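チケット 388
件名:Flimow濃縮クリーナー(青)のボトル、キャップまわりのにじみと箱の破れ
受付:2021年11月3日
報告者:Mei Lyons
対応:Rostislav Brabec
状態:対応中 → 解決

最初の報告(Mei)

お世話になってます、Meiです。Lanirier経由で届いた青いクリーナーなんですが、棚から出したら指がうっすら青くなりまして……。最初は自分のペンのせいだと思って手を洗って、もう一回持ったらまた青い。それで、あ、これボトルだ、と。

買ったのは8月で、12本まとめての注文でした。ほかのボトルはなんともありません。この子だけです。開けてからは床の掃除に2回使って、そのあとずっと棚に立ててありました(立ててあったはず、です。私以外も触る棚なので、寝かされていた時期がないとは言い切れません)。

あと、箱のほうもフタのところが破れてしまっていて、しまおうとするとペロンと開いてきます。これは開けるときに私が力まかせに引っぱったせいなので、文句を言うつもりはないです。ただ、破れた箱のまま使い続けていいのかは知りたいです。

とりあえず、机に白い紙を敷いて、その上にボトルを立て、箱を隣に置いてみました。もし垂れてくるなら紙でわかるかなと思って。キャップは白いねじ式です。
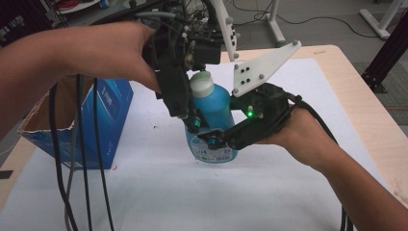 キャップは工具で締めてもいいですか?
手で止まるところまで締めれば足ります。工具を使うとねじ山がつぶれることがあるので、手で締めてもにじむ場合はキャップごと交換してください。

返信1(Rostislav)

Meiさん、報告ありがとうございます。紙を敷いたのはいいですね、そのまま置いておいてください。いくつか教えてもらえますか。

・色がつくのはキャップのふちですか、それとも肩のあたりですか
・キャップを外したとき、口に固まったものが付いていませんか
・紙の上に、もともと何か汚れはありますか
・箱とボトルのほかに、棚で一緒に置いているものはありますか

それと、確認のあいだはボトルを逆さにしないでください。漏れるかどうか試したくなるんですが、濃縮液は布につくと本当に落ちないので!

返信2(Mei)

はい、順番に答えますね。

色がつくのはキャップのふちのほうです。ティッシュで一周ぬぐったら、白いところに青い線がすっと付きました。肩のあたりは拭いても何も付きません。ただ、肩はもともと容器ごと青いので、目で見ただけでは正直よくわかりません。

キャップを外してみました。ねじ山の溝に、乾いた青い粒がこびりついていました。砂糖みたいにじゃりっとする感じです。たぶんこれが噛んで、最後まで閉まりきっていなかったんじゃないかと思うんですが、どうでしょう。

紙の汚れですが、箱の近くに小さく赤っぽい跡があります。クリーナーは青いので別物だと思います。ボトルのそばにも黒っぽい小さな点がひとつ。こっちも青には見えないので、数に入れていません。

棚は壁ぎわで、Chiriacの書類ファイルも並べています。もし液が垂れたら壁にも書類にも付くよなあと急に心配になって、壁のほうも見に行きました。
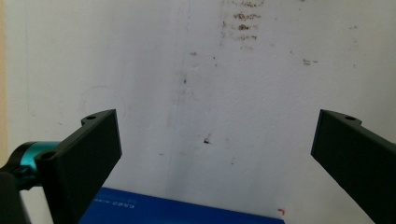 添付2:白い壁、手前下に青くて平たいもの

壁の表面には少しこすれたような跡があります。青い筋らしきものは私には見つけられませんでした。濡れた布でも拭いてみましたが、布に青は移らなかったです。書類ファイルは念のため全部どかしました(これが一番時間かかりました、まさか去年の伝票まで出てくるとは)。

返信3(Rostislav)

ありがとうございます、ねじ山の粒で決まりだと思います。濃縮液は口に残ると乾いて固まるんです。次の順でやってみてください。

1. 手袋をして、キャップを外す
2. ぬるま湯で湿らせた布で、ボトルの口のねじ山を下から上へ拭く
3. キャップはぬるま湯に20分つけて、使い古しの歯ブラシで内側をこする
4. キャップを完全に乾かす
5. 手で締めて、新しい白い紙の上に立てて一晩置く

つけ置きのあいだ口が開いたままになるので、ラップをかけておくといいです。お湯は熱くしないでください。キャップの内側のパッキンが反ります。

返信4(Mei)

やりました! 結果から書くと、一晩置いた紙に青い輪は付いていません。ティッシュで一周ぬぐっても白いままです。うれしくて三周ぬぐいました。

途中でひとつ失敗があって、手順2で布を湿らせすぎて、水がボトルの中に少し入ったかもしれません。濃縮液が薄まるほどの量ではないと思うんですけど、これって使って大丈夫ですか?

あと、注ぐときにどうしても口に液が残るので、漏斗みたいなものを使ったらどうかなと思っています。青緑っぽい半透明の、下がすぼまったものなら手元にあります。ただ表面に白っぽい細かい傷があるので、傷に液が残ったりするのかなと。 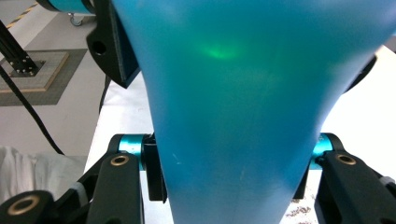
漏斗を使うときの注意(Rostislav)

水のほうから。布から落ちた程度なら問題ありません、そのまま使ってください。気になるようなら、次に使うぶんだけ少し濃いめにすれば十分です。

漏斗は使ってもらってかまいません。表面の細かい傷も、液が通る側でなければ気にしなくていいです。内側に傷があるときは、使ったあとすぐ水を通してください。青い色が傷に入ってしまうと、落とすのはかなり面倒です(私は自宅で一個だめにしました)。ほかの洗剤に使った漏斗をそのまま回すのは避けてください。

注ぎ終わったら、漏斗を置くより先にボトルの口を一度拭いて、それからキャップを締める。この順番にしておくと粒がたまりにくくなります。

箱の破れについて

Meiさんの最初の質問に答えていませんでした、すみません。箱は破れていても使い続けてかまいません。中のボトルにラベルが付いているので、箱がなくても保管できます。破れたフタは幅の広いテープで内側の茶色い面から留めると、外側の文字が隠れずに済みます。

ただ、底が湿ってふやけているときは箱を捨ててください。持ち上げたときにボトルが抜け落ちます。

返信5(Mei)

底は大丈夫でした、指で押してもしっかりしてます。テープで内側から留めたら、ちゃんとフタが立ちました。ちょっと不格好ですけど、ペロンとはならないので満足です。

ボトルは立てたまま箱に入れて、棚のいちばん下に移しました。上の段には書類を戻しています。棚の横に「寝かせないで!」と書いた紙も貼りました。残りの未開封のぶんも、開けたら最初から口を拭くようにします。

ティッシュと歯ブラシは処分済み、手袋は洗って干してあります。こちらからは以上です、閉じてもらって大丈夫です。

クローズ時のメモ(Rostislav)

原因:ねじ山で乾いた液による締まり不良
処置:口とキャップの洗浄、手締め、白い紙の上で一晩確認
交換部品:なし
再発した場合はこのチケットに追記してください。キャップ単体の在庫はLanirierの窓口にあります。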